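I moved away from Sketley 30 years ago and I still think about the Friday-night-style card games my family played there, whatever night they happened to fall on. So this is going to be a long thread about cards and kitchens and getting older. Get a drink.
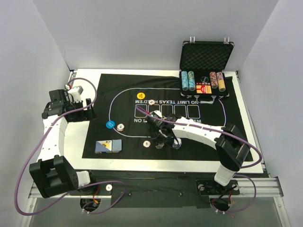 A hold'em mat, ready for a game.

We never had anything as fancy as a mat growing up. We had the kitchen table with a bath towel spread over it, and if you dealt too hard the card would catch on a fold and flip over, and then there'd be ten minutes of arguing over whether it counted. (It counted. My grandmother said it counted, and it was her towel.)

The game was mostly rummy, with a lot of house rules that I later learned no other house had. You couldn't go out on your first turn. You couldn't pick up the discard pile if you'd complained about your hand. I was a grown adult before I found out that second one was invented purely for my uncle.

We played for buttons. There was a cookie tin full of them, coat buttons and shirt buttons and a few big brass ones that were worth ten of anything else. I have that tin now. Every so often I take the lid off just for the smell, which is metal and a little bit of peppermint, and I couldn't tell you where the peppermint comes from.

Poker came later, when I moved to Lozano for work and didn't know a soul. A neighbor down the hall knocked and asked if I played, and I said yes, which was a stretch. I had a list of the hands written on an index card and I kept it in my sleeve like a crook. Everybody could see it. They were very kind.

That group lasted 2 years before people started getting married and taking jobs in other places, and I've never really found another one like it. I've had nice games since! But there's something about being young and broke and eating somebody's awful chili at midnight while you wait to see the last card.

I learned more about those people over cards than I ever did over dinner. At dinner everybody looks at you and you feel you have to be interesting. With cards your hands are busy and your eyes are down, and somebody will say the truest thing about their father while sorting their clubs.

Anyway, the reason I'm on about this – my niece turned old enough in May to want to learn something other than go fish, and she asked me to teach her. Me! I was so pleased I went out and bought two new decks, and then decided I liked the old soft one better.

If you're teaching a kid, my advice is to play the first several hands with all the cards face up. You talk through what you'd do and why, and they get to boss you around. She caught on much faster than I did at her age, and she started bluffing before I had even explained bluffing, so we may need to keep an eye on that.

Also let them shuffle badly. It takes forever and the cards go all over the floor and you'll want to reach over and do it yourself. Sit on your hands. Mine did a bridge shuffle after a week of practice and the look on her face was worth every card I fished out from under the stove.

We keep score in a little notebook now. She's at 43 and I'm at 40, and she'd like it known that she spotted me the first game. I don't remember it that way, but she's the one holding the pencil.

One thing I do miss is playing in person with people my own age. I've tried the phone apps and they're fine for waiting rooms, but the cards fly around by themselves and it's all over so quickly. I like the slow parts. I like someone getting up to check the oven and everybody politely not looking at their hand.

So I'm thinking of starting a small game here in Merkard this summer, nothing serious, buttons only. I'd make the chili (a better one, I promise). If you live nearby and you've been missing that sort of evening too, send me a message, and don't worry if you need an index card.

And if you had house rules growing up, please put them in the replies. I want the really strange ones, especially any that were plainly made up to deal with one particular relative. I'll read them out to my niece at our next game.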